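Daylight and Light Switches on the Top Floor of Panicker Hall
Student project report, Building Environment course
Submitted 08/05/2021

Background

The top floor of Panicker Hall was a storage attic before it was made into work rooms. When the roof was opened up for windows, the plan was that people would be able to work without electric light for most of the day. The utility bills do not show much of a drop compared with the floors below. Our project looked at why the lights stay on.

We started with two possible reasons. One was that the rooms are darker than they look, so people need the lights. The other was that the daylight is good enough but people switch the lights on in the morning and then forget them. These lead to different fixes, and the first one costs a lot more.

Rooms and equipment

Five rooms were included. All of them have painted walls and at least one opening in the roof or the upper wall. The rooms on the north side look out on trees and the ones on the south side face the parking lot. Two have Ceditz roller shades, which were put in after complaints about glare. The rest have no shades.

Light levels were measured with a Brarero handheld meter borrowed from the physics lab. It reads in lux and has a sensor on a short cord, so the sensor can sit on the desk while the reader steps back. We checked it against the lab's fixed meter before and after the project, and the two agreed closely enough that we did not correct the readings.

Switch times came from small loggers stuck to the ceiling lights. Each one saves the time whenever a light goes on or off. One logger fell off during the first week and was put back with better tape. Its gap is left blank in our tables.

How the readings were taken

We took readings over 14 days in December, in the morning, at noon and in the middle of the afternoon. The sensor was placed flat at desk height at marked points. Lights were turned off for the reading if the people in the room agreed. If they did not, we skipped that point and wrote it down as missed. In the end we had 531 usable readings. 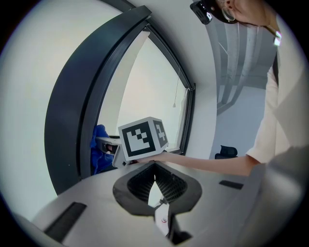 A light meter is easy to fool, and most of our practice time went into learning to stay out of its way. A person leaning over a desk blocks part of the sky, and the reading drops. Clothing matters too. A dark jacket soaks up light, but a cream-colored top like the one in the photo throws some of it back toward the desk, especially when the arm is reaching forward. We tried the same point with a dark sleeve and then a light sleeve held near the sensor and got different numbers each time. After that we used the full length of the cord and waited for the display to settle.

We also asked people using the rooms to fill out a short form. It asked if the room felt too dark, fine, or too bright at that moment, and if they had touched the light switch that day. The forms did not ask for names.

Results: light levels

We used 400 lux at the desk as our working target for reading and writing. At noon, points close to the openings were over the target on every clear day and on most cloudy ones. Points against the inner walls often fell short, even at noon. By the middle of the afternoon only the points nearest the glass were still above it.

The biggest differences were inside the rooms, from one side to the other. This was a surprise to us because we had expected north against south to be the main thing. In the deepest room, a desk by the door got a small part of what the desk under the glass got at the same time. A person walking into a room like that sees the bright part and the dark part together, and the dark part looks worse than it would alone.

The shades made a clear difference. In both shaded rooms we found them pulled down on cloudy mornings, probably left from a sunny afternoon. With the shade down, no point in either room reached the target.
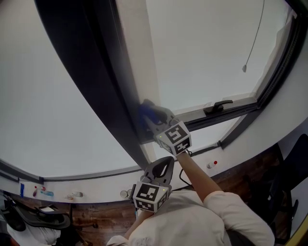
Dirt on the glass was something we had not planned to look at. After one windy night we noticed dust on the outside of the roof windows, and we asked when they were last washed. The building office told us the inside is done on a regular schedule and the outside only when someone asks. We compared readings before and after one window was washed on both sides. The sky was not the same on the two days, so we can't give a fair number, but it seems worth testing properly — washing is much cheaper than new lights.

Results: switches

The loggers gave the clearest answer in the project. In most rooms the lights went on when the first person came in and went off when the last person left. Hardly any switching happened between those times. This was true on bright days and dull days alike. December mornings are dark when people arrive, so turning on the light makes sense then. It does not get turned off later, when the daylight is good enough.

The forms fit with this. Most people marked the room as fine, and most had not touched the switch. A few wrote that they did not know if others in the room would mind. One wrote that the switch also runs the hallway light, which we checked and found to be wrong.

Wiring is part of the problem. Every room has a single switch for all of its ceiling lights, so a person at the dark end can't get light without lighting the bright end too. 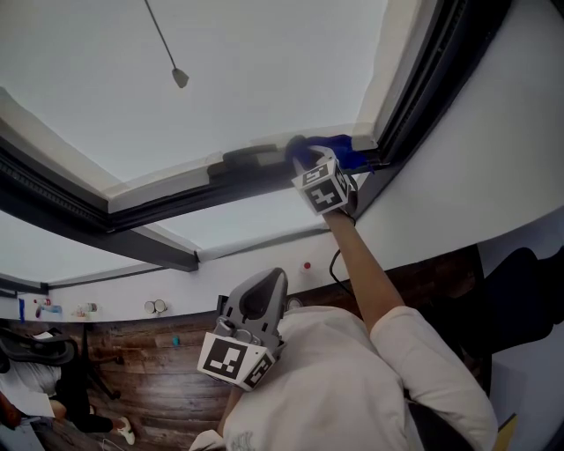
Comparison with the Visirora annex

The Visirora annex next door was built later and has separate switches for the window side and the wall side. We did not have loggers for it. We walked through at noon on several of our measuring days and wrote down which lights were on. The wall side was usually lit and the window side was often dark. This is a weaker kind of record than the loggers give, but it points the same way.

Limits of the project

December is the darkest part of the year here, and results in spring would likely be different. Our readings were taken at set times, so short bright spells were missed. People knew we were looking at lights, and some may have changed what they did for that reason. The missed points were mostly in the busiest room, so that room is not covered as well as the others.

Recommendations

We suggest splitting the switches in the deepest room first and logging it again for the same number of days. The shades should be raised at the end of each day as part of closing up. The outside of the roof glass should be added to the washing schedule for a year, with readings taken on days with similar sky. A small sign at each switch would be cheap to try — the annex has them, though we don't know how much they help.

The full tables, the blank form and the floor sketches with the marked points are in the course folder. The loggers have gone back to the lab and their batteries need replacing before the next group uses them.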